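How I Clean and Label a New Mineral Specimen

23/01/2019

I get asked about this a lot at shows, so I finally sat down and typed out how I handle a new piece from the minute it comes out of the box until it goes in the drawer. My collection is up to 2492 pieces now (yikes!), and most of them are small calcites and fluorites, so if you collect salts or anything that dissolves in water, please go read up on your species first.

What you need

A soft toothbrush, a couple of plastic tubs, distilled water, a little dish soap, a wooden toothpick or two, old cotton T-shirts cut into squares, a fine-tip archival pen, and a jar of clear conservation varnish. I also keep a hand lens hanging around my neck the whole time, or else I put it down and never see it again.

Step 1. Look before you touch

I put the piece under a good lamp and go over it with the lens. I'm looking for loose crystals, old glue and cracks that run back into the matrix. The last lot I bought, from the Kekaria quarry, had a lovely fluorite held on by pretty much a smear of clay. If I'd dunked it right away, that crystal would have been at the bottom of the tub!

Step 2. Write down what the old label says

Do this now, while the label and the rock are still together. Copy it word for word, spelling mistakes and all. One of mine says "Vakam" where it should say Vakham, and I copied it that way and put the right spelling in brackets after it. Old labels go in a little sleeve and stay with the specimen forever. I've got a calcite with a Sánchez label, and I'd honestly be sadder to lose the label than the rock.

Step 3. Soak it

Distilled water at room temperature, with one drop of soap. Leave it overnight if there's a lot of clay. Don't use hot water on fluorite, it can crack from the sudden change (I learned that one with a nice purple cube, and I still don't like talking about it).
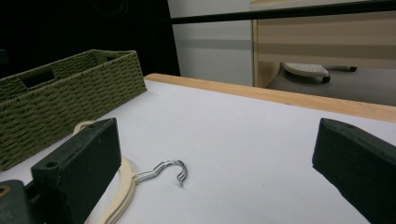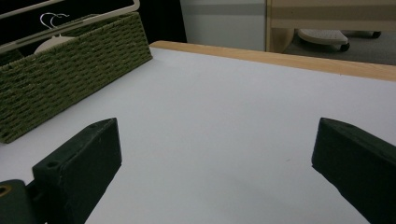
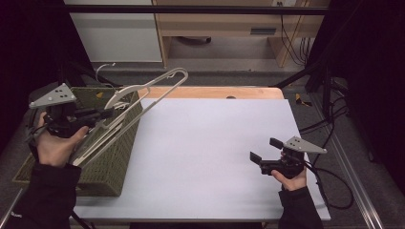 Step 4. Brush and rinse

Go gently, from the crystals out toward the edges, and swap the water when it gets cloudy. The toothpick is for the clay packed in between crystals. Stay away from vinegar and other acids if there's any calcite on the piece, even a little bit, because it'll go dull on you really fast.

Rinse in clean distilled water, then set it on a square of T-shirt and walk away. Porous matrix takes days to dry all the way through. I give mine a week.

Step 5. Add the number

Pick a flat spot on the back or bottom where it won't show. Brush on a patch of clear varnish no bigger than a grain of rice, let it dry, write the number on top in archival ink, then put a second coat over it. The varnish has to be one you can take off later with the right solvent, so check the jar. My pieces from the Ireo mine all start with IR, so the newest one is IR-26.

Step 6. Make the new card

Mine has the species, the locality (mine or quarry first, then district, then country), the size, who I got it from and when, and what I paid. Yes, put the price! You'll want it for insurance someday. Then type the same thing into your spreadsheet before you forget.

Step 7. Put it away

I use white cardboard trays with a bit of foam cut to fit, so nothing rolls when I open the drawer. Fluorite goes in a dark drawer, as some of it fades in sunlight. I check the whole cabinet every February for anything crumbling or growing fuzz, and pyrite gets looked at twice.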